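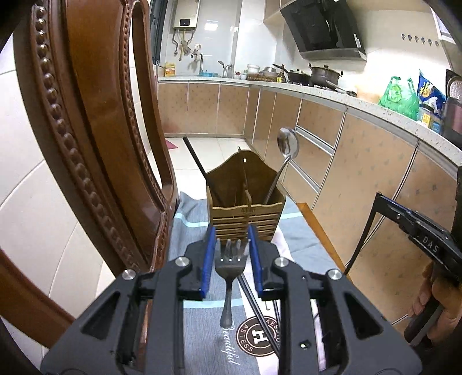
4.2 Small repairs that wait

The main batch of job tickets came from Lultwood, 1651 of them once the duplicates were out. Cleaning took longer than planned. Same dripping tap logged by the tenant, then by the letting office, then by the plumber on arrival. We merged on address and fault type, and Nasrin Hashemi went through the unclear ones by hand.

A ticket counts as "waiting" if the first visit fell after the target date set by the landlord. Simple rule, not a perfect one. Target dates differ between the two parts of the estate, and the older blocks work to a looser timetable. We kept the landlord's own dates anyway. Using ours would have meant judging what is urgent from a line of text such as "door bad again".

Most waiting jobs were dull ones. Sticking doors, failed sealant round baths, loose stair treads, slow drains, blown bulbs in shared halls. Heating and hot water moved quickly, as expected, and so did anything with the word "gas" in it. Sealant did worst. It sits between trades: the plumber says it's a decorating job, the decorator won't touch it until the plumber has been. Several tickets went back and forth like this before closing with no work recorded. We left those in as waiting, though Lonex, who hold the repairs contract, would count them as closed. Readers comparing our tables with the contractor's own returns should keep that in mind.

Interviews were held with 40 households, in the home wherever possible and by phone otherwise. Roos Schouten and Relu Dinu shared the visits. One adult per household, whoever dealt with repairs. The questions were short and open: what needs doing, who has been told, what have you done about it yourself. Kitchens and bathrooms got most of the talk. We noted fixed parts of the home only — worktops, sinks, taps, cupboards, flooring, anything screwed or sealed to the building. Tableware and loose kitchen goods, a fork or a wooden utensil caddy (Figure 3), fall outside the definition, and so do free-standing appliances unless the landlord supplied them.

What came up again and again was that people don't report small faults singly. They save them up. A tenant in one of the older blocks put it like this: "You don't ring for a hinge. You ring for a hinge and a tap and the window." Waiting for a bundle makes sense from the tenant's side, one day off work instead of several. From the records side it looks like nothing is wrong for months and then everything is wrong at once. The ticket date is therefore a poor guide to when the fault began, and we don't use it as one anywhere in this section.

Some faults got worse in the saving up. Split sealant is the clearest case. Water goes behind the bath panel, the board swells, the floor softens at the edge, and a job for a tube and a steady hand turns into a joiner, a plumber and new vinyl. We can't say how often this happens from the tickets alone as they give the fault found and not the cause. Lonex operatives do add free notes but it depends who's on shift. Emil Bühler read the notes for all the bathroom floor jobs and marked those where long-standing damp was mentioned. The marking was done once, by one reader, so treat it as a pointer.

Do-it-yourself repairs were common in the interviews and almost absent from the tickets. Tenants bled radiators, rehung cupboard doors, cleared traps, filled gaps with whatever was to hand. Few had told the landlord. Some thought it wasn't allowed. Others had reported the fault, given up, done the work and never cancelled, which leaves a live ticket and a wasted visit. The letting office had no code for "tenant has fixed it" at the time of the study. One has been added since June, we are told, but we have not seen data from it.

Quality of the home repairs was not assesed. We are not surveyors and did not want people to feel inspected. Where something looked unsafe the interviewer said so and passed on the emergency number, with the tenant's agreement.

4.3 The Fosalville blocks

Fosalville was meant as a straight comparison. It isn't quite. The landlord there moved to the Kiani booking system part way through our period, and tickets from before and after the change don't line up. Kiani asks the tenant to pick a room and then a fault from a list. The old form was a blank box. So vague tickets all but vanish after the change, and "other" grows. Whether repairs got any faster is hard to tell, and we make no claim on it.

Still worth having, for one reason. Kiani lets tenants add a further fault to an open booking without starting again, up to the evening before the visit. People used it. The saved-up bundle shows in the record as it builds, hinge first, then tap, then window, each with its own date. At Lultwood the same thing reaches us as a single ticket with everything typed in at once, or worse, the hinge only, with the rest mentioned to the operative at the door. Operatives at both sites told Harish Chaturvedi they try to do the extras if the parts are on the van. Not always logged. A job "while you're here" may leave no trace at all.

Saturday visits were offered at Fosalville but not at Lultwood. Missed appointments were discussed with both offices and both blamed the long arrival window. Tenants said the same. We had hoped to set missed visits against window length but the Lultwood file gives only "am" or "pm", and the Fosalville one was changed with the new system, so the comparison was dropped.

4.4 Limits of this section

The tickets are a record of what was asked for and when somebody turned up. They are not a record of the state of the homes. A block with few tickets may be in good order, or its tenants may have stopped ringing. The interviews lean towards the second reading for at least part of Lultwood, but the households were not drawn at random — people who answer a letter about repairs tend to have something to say about repairs.

Owner-occupied flats in the same blocks were left out. They share roofs, gutters and stairs with the rented ones, so some shared faults will have been reported by owners through a seperate route we did not have access to. Gutters in particular are likely to be undercounted for this reason. Private letting within the blocks also left out, same grounds.

Costs are dealt with in the next section, where bundled and single visits are set side by side using the contract rates.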